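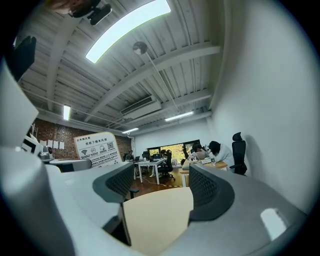
A hand-held gripper in a workroom with a brick wall and a timber ceiling.

Household chores still beyond most machines, Mendedbridge trial finds

Saturday, November 12, 2022

Machines can now manage a number of simple household and shop-floor chores under supervision, but are not yet ready to be left alone with them, according to findings released by the Mendedbridge Centre for Domestic Automation.

The centre set 121 everyday tasks to three automated systems between June and the end of October. The tasks were drawn up with the help of housing providers and small retailers, and ranged from clearing a dinner table to restocking a shelf of tinned goods. Each system was allowed several attempts at every task, giving 2103 attempts in all. Of these, 537 were completed without a person stepping in.

The best results came from work involving firm objects of a regular shape. Placing boxes on a shelf, moving cups from a table to a tray and closing drawers were all carried out reliably by at least two of the systems. Results were much weaker where cloth, food or thin plastic was involved. Folding a fitted sheet was not completed by any system, and bagging loose fruit was completed only twice.

Samina Sethi, who led the trial, said the findings should be read with care by anyone planning to buy equipment in the near future.

"We were asked a plain question, whether these machines can do the chores yet, and the plain reply is that they can do a few of them," she said. "A shop that wants its shelves faced up overnight may find something useful within a few years. A household hoping to hand over the laundry will be waiting longer."

Speed was a further concern. A table that a member of staff cleared in less than two minutes took the quickest system 11 minutes -- and that figure leaves out the time needed to set the machine up. Supervisors stepped in most often when an object had slipped and the system carried on as though it were still being held.

The report also looks at how such systems are taught. Many now learn from examples recorded by people using hand-held grippers, which allow a chore to be carried out in an ordinary room without a full robot being present. The centre found that systems trained on examples from several different rooms coped better when furniture was moved or the lighting changed. It recommends that suppliers state where their training examples were gathered, and in how many places.

Stosik, a chain of hardware shops which provided stockroom space for part of the trial, said it had no plans to change staffing as a result. The company will continue to test shelf restocking at its Wenduta branch outside opening hours. Kiss, a home care provider which advised on the choice of tasks, said its clients' first request was for help with picking things up from the floor -- a task on which the systems performed fairly well on hard flooring and poorly on carpet.

A second round of trials will begin in the spring, with greater weight given to kitchen work and laundry. The full report, which runs to 284 pages, is available from the centre on request.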